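Does keeping fruit in a cardboard box do anything, or is it just cute
Forum: Kitchen and Pantry > Storage
Page 1 of 1

pearadox_lost
Original poster, 1288 posts

My sister-in-law has gone all in on the cardboard box thing. You know the one. Throw out the fruit bowl, put your fruit in a shallow open box, and supposedly it lasts longer and you stop wasting food. She got it from a newsletter put out by a shop in Giltcombe that, surprise, sells boxes.

I am not sold. A box is a bowl with corners. I can't see what cardboard does for a banana that a plate doesn't. The newsletter says it "lets the fruit rest." Rest from what?

Has anyone tried this for more than a week and noticed anything?

---

mudroom_mel

Been doing it for 3 months. I like it. The fruit doesn't roll, I can see what I've got, and when the box gets gross I put it in recycling and grab another one. I never claimed it was science.

---

pearadox_lost

OK but "I like it" is different from "it lasts longer." The second one is what they're selling.

---

tablesaw_ted

It does not last longer. Bananas give off gas that makes other fruit ripen faster, and they'll do that in a bowl, in a box or in a hat. If you want pears to keep, put them somewhere the bananas aren't. That costs you zero dollars.

The one thing I'll give cardboard is that a piece of fruit sitting on it may not sweat underneath like it does on a glazed plate. May. I wouldn't put money on it.

---

quiet_colander

Posting mine so we're talking about a real setup and not the newsletter version. I'm using a pink box, low sides, no lid, with one banana at the back and a green pear in front of it. The lime stays out on the table by itself, and yes, I do that on purpose. Limes dry out and go hard, so I want mine where I'll see it and use it.
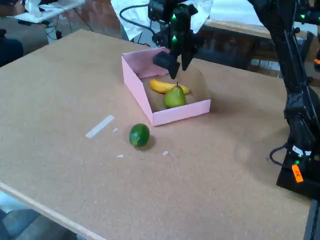

I'm on the fence about the rest of it. Before this I had a wire basket, and the pears always got little dents on the bottom. I haven't had dents since I switched. I also buy less fruit than I used to, so maybe that's the whole story. I didn't run a test with both at once, and I'm a bit suspicious of anyone who says they noticed a big change without doing that.

---

tablesaw_ted

You've got the pear right up against the banana. That's exactly what I just said not to do.

---

quiet_colander

I want the pear to ripen. It's green. I bought it to eat this week, and I'd like it not to taste like a potato.

---

tablesaw_ted

Some pears are green when they're ripe. Press it by the stem. If it gives a little, it's ready and you're about to have mush.

---

quiet_colander

Fair. I'll press it tonight.

---

mudroom_mel

Ted, that's kind of a point for the box though? A small box puts the pear and banana close together, so if you want things ripe, it works. In a great big bowl they could be anywhere.

---

tablesaw_ted

A paper bag does that better. It's closed, so the gas stays in. An open tray lets it all drift off. People keep giving the box credit for things the banana is doing.

---

pearadox_lost

"People keep giving the box credit for things the banana is doing" is going straight to my sister-in-law.

---

oldRallisroad

I'll argue the other side a little. We sold fruit from the end of our drive outside Cundcombe for years, and we put everything in shallow cardboard because deep containers bruise what's on the bottom. One layer, low sides. That part is true and it isn't new. Where I get off the bus is paying for it. We got our trays free from the grocery store. They flatten them out back every morning and they're glad to see them go.

Also, a colored box is a pain if it gets damp. We had some red ones leave dye on pears once. I don't know about pink, but I'd lay a sheet of plain paper in there.

---

quiet_colander

Mine is plain brown cardboard on the inside bottom, so nothing pink is under the fruit. Good to know for the sides, though. Both pieces sit pretty close to the front.

---

pearadox_lost

So far I have: one layer is good, deep is bad, bananas ripen their neighbors, and the cardboard might do a tiny bit about moisture or might do nothing. Anybody want to defend "up to 400 percent longer"? That's the number in the newsletter. I went back and checked.

---

mudroom_mel

Longer than what?

---

pearadox_lost

It doesn't say.

---

tablesaw_ted

Longer than eating it.

---

skistton_jam

I'm the one who'll be annoying and say I stopped keeping fruit out completely. Pears go in the fridge the minute they give at the neck. Limes go in the fridge in a bag, and I get weeks out of them. Only bananas sit out. No box, no bowl.

---

mudroom_mel

And then you forget they exist. Everything I put in that drawer, I find again when it's soup. I'd take a lime I can see over one that's technically fresher.

---

skistton_jam

That's a drawer habit, though. Clean it out once a week.

---

mudroom_mel

I know myself better than that.

---

quiet_colander

Update on the pear: pressed it near the stem, no give at all. Leaving it next to the banana for 2 more days, and then I'll try again. Ted can say I told you so if it's mush.

---

tablesaw_ted

Check it tomorrow. Two days is how you get mush.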